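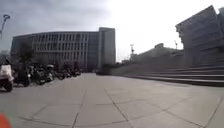 January, gray all day. Spent the morning on the orange unit again. It had started pulling to one side on the long plaza runs, and Beverley Tawhiri wanted it sorted before we add any more distance. Tire pressures were even, so I pulled the front cover and found one of the two shell bolts backed out and the camera bracket under it sitting a hair crooked. Squared the bracket, put thread lock on both bolts, and wiped the lens with the Zein cloths.

Then the calibration. The Multport software wants 300 good points and the first try stopped at 224, so I moved the target board closer and went again. Second try took. Logged it as job 674.

After that we did the slow check along the slabs. The joints are handy for this – you pick one line, keep the wheels next to it, and see how far off you are at the end. It held well enough. Swapped the battery and went along by the road.
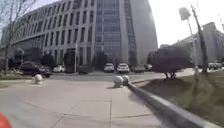
Curb on the right, office building ahead.

The view still shakes more than I like. I think the rubber mounts under the camera are getting hard. Drulton has a pack at the Fesurthorpe counter, so I'll ask Beverley to sign for two sets. Cleaned the wheels, put the battery on charge, left the cover bolts marked with paint pen so I can see if they move. Home by six.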